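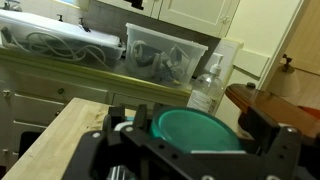

Clear bins of cords on top of a cream-colored cabinet, with a teal lid in front.

I think everyone should store their cords in clear boxes, and I think they should stop there. No labels, no dividers, no little velcro straps in matching colors.

For years I kept mine in a drawer. When I moved to Dostthorpe I packed the whole drawer into a suitcase, and when I unpacked it I found two chargers for a phone I had given away and a lamp cord with no lamp. I had bought new ones of both in the meantime. A drawer hides what you own, and so does a cardboard box, even a labeled one. "Cables" written on the side tells you very little.

With a clear bin you look through the side. Coiled gray cable looks different from white cord, and long pieces can go in a long, shallow bin where the loops spread out. The odd parts go in a taller one. That one will always be a jumble, and I don't think it matters. You take off the lid, dig for a minute and put it all back.

My friend Morven Dalgleish disagrees. She ties every cord and writes a tag for it, and it took her about four evenings to do the lot. Her bins look better than mine. But she has to keep doing it every time something is used, and by November half the tags were missing.

The other objection is that clear plastic is ugly in a room. I agree that it is. Put the bins on top of a low cabinet, against the wall, and you get used to them within a week or so. I would still take that over a closed basket that I have to empty onto the floor.

Buy lids that fit. Dust gets into everything otherwise, and a bin without a lid soon has mail and batteries in it. When the lid won't close, go through the bin and get rid of whatever you can't name.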